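Bag contents, or: what lives on your desk and why
Home & Hobby > Tidying

wurmont_60 wrote:
Trying to clear the desk before June. So far I have one stapler, one pad of lined paper, one bag with handles and one bear in a pink jumper. The bear is not helping.

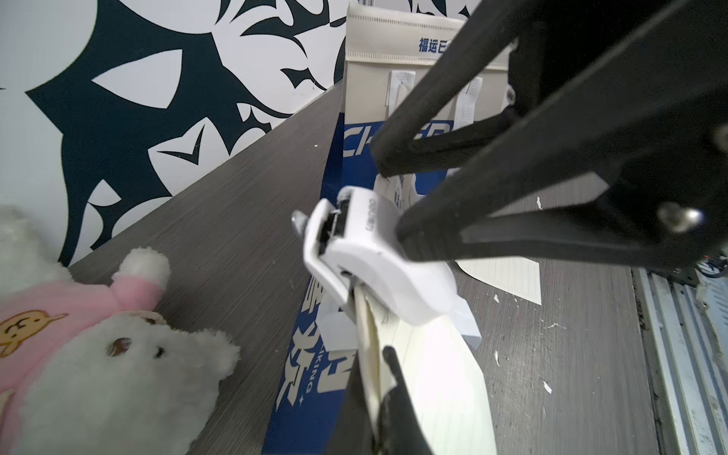 My plan was everything in the bag, bag on a hook, done by teatime. Glenys Ackroyd at work swears by it.

prudari wrote:
Stapler in a bag? You'll be fishing for it every time. Drawer.

vilela27 wrote:
Disagree. Drawers are where staplers go to die. I have 40 pens in mine and none of them write.

Can we see the hooks?

wurmont_60 wrote:
You can, along with the wallpaper. I like it. My sister gets a headache.
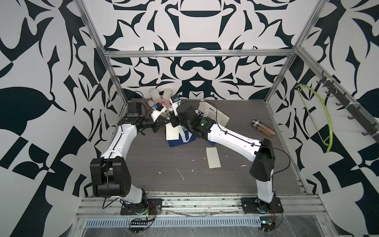 Hook rack on the right, yellow-green hanger next to it.

esberg wrote:
That pattern is doing almost 600 things at once. Plain wall, then worry about the bag.

prudari wrote:
Leave the walls alone. What else is on the list?

wurmont_60 wrote:
A face mask, still in its packet – I keep one by for the bus.
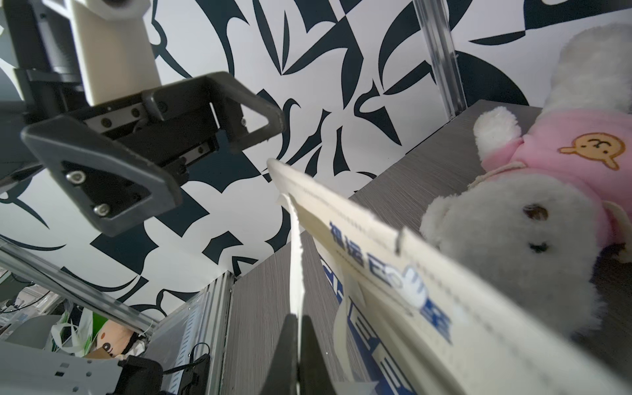

It can go in last, on top. The bear stays out. I'm not made of stone.

vilela27 wrote:
Fine, but the stapler goes in a side pocket.

prudari wrote:
Drawer.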